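# Sumville police still sitting on complaint files, and I'm still asking
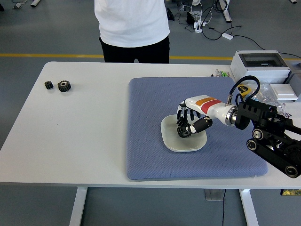
Two black gears on a white table, with a square plate on a quilted pad to their right.

Nov 7, 2025 – I've now had two letters back from the Sumville police service about its complaint files, and neither one answers what I asked. So I'm writing it all down in one place, mostly for the readers who keep emailing me about it (thank you, keep going!).

Quick catch-up if you've just joined. Back in 2018 our town council passed a bylaw saying that once a complaint against an officer has been closed, the summary of it goes on the public register. Names of complainants come out, everything else stays in. It's a short bylaw, you can read it over a coffee. I've read it more often than I'd like to admit.

In October I went down to the front counter on Zapata Street and asked to see the register. The person at the desk was lovely about it and brought out a grey binder, and I sat in one of those awful plastic chairs and went through it. The last summary in there was years old. I asked whether there was a newer binder – there wasn't, and I was told to put my request in writing.

Which I did! The first letter said the summaries were "under review for format." The second said the review was ongoing and that I could apply under the access rules, with a fee of $20 per file. The bylaw says the register is free to look at. I wrote back and quoted that section, and I haven't had a reply yet.

I also rang over to Purkport, where they've got nearly the same bylaw, word for word in places. Their register is online. I had it open before I'd hung up the phone, and the newest entry was from last month. It was a complaint about a traffic stop, upheld in part, with a paragraph on what the officer was told afterwards. Pretty dry stuff, and exactly what I was hoping to find in our binder.

Somebody will ask about Guken, so yes, that's the records software both services use. Purkport told me the summaries come out of it as a standard report. I've asked Sumville whether they have the same report switched on and I'll let you know what they say.

The matter is on the agenda for the next council meeting, under correspondence, way down near the parking items. I'll be there with my two letters and a copy of the bylaw. If you've made a complaint yourself since the bylaw came in and were told it was closed, I'd love to hear from you, and I won't use your name unless you say it's okay.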